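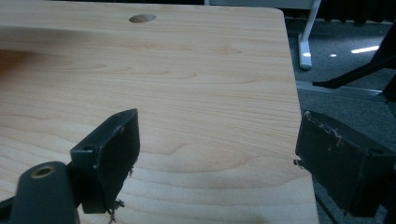

1/ Moving a household's paperwork from one province to another

I've been doing this since April, and I'm writing down the order I did it in for anyone else leaving Dundholm for the coast. Start with the health card. The waiting period is 3 months and the clock doesn't start until they have your new address.

2/ Driver's licence is next. Bring the old one, a lease or a utility bill, and one more piece of mail. I brought a cell phone bill and was sent home. The office on Lirska Street opens at 8:30 and the lineup is already out the door by then. Sunday bookings go up online the night before.

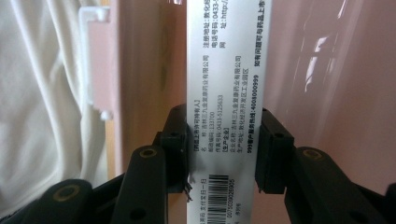

PRESCRIPTIONS AND MEDICINE

3/ Ask your old pharmacy for a printed history before you go. Mine faxed it to Joshi Pharmacy and it took three tries. Refills left on the old file did transfer, except one, which needed a new script from a walk-in clinic.

4/ If anything you take was bought overseas, keep the package. The pharmacist wanted the maker's name and the ingredients, and she couldn't do much with a loose blister sheet. My neighbour Sneha Goel translated a leaflet for me over tea.

5/ Car insurance. You can't keep the old policy past the date you register here. I cancelled mine a week early by mistake and paid $60 to have it put back.
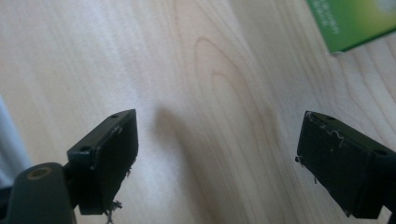 6/ The refund on that cancelled policy came by cheque, to the old address, so set up mail forwarding before you do any of this. I paid for four months and should have paid for a year. The moving company, Urna, also mails its final invoice. Mine was $3091, $300 over the quote, for stairs I'd told them about on the phone.

7/ Taxes go by where you lived on the last day of the year. Keep the moving receipts together somewhere.

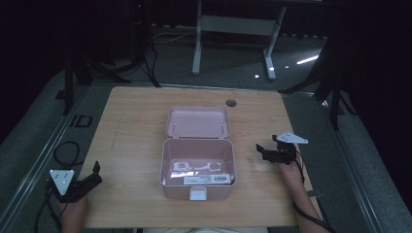

Pink box, lid up.

8/ Still to do: library card, the dog's licence, voter registration. I'll add to this if any of them turn out to be complicated.

Contact | Privacy | © Thread Archive | Back to top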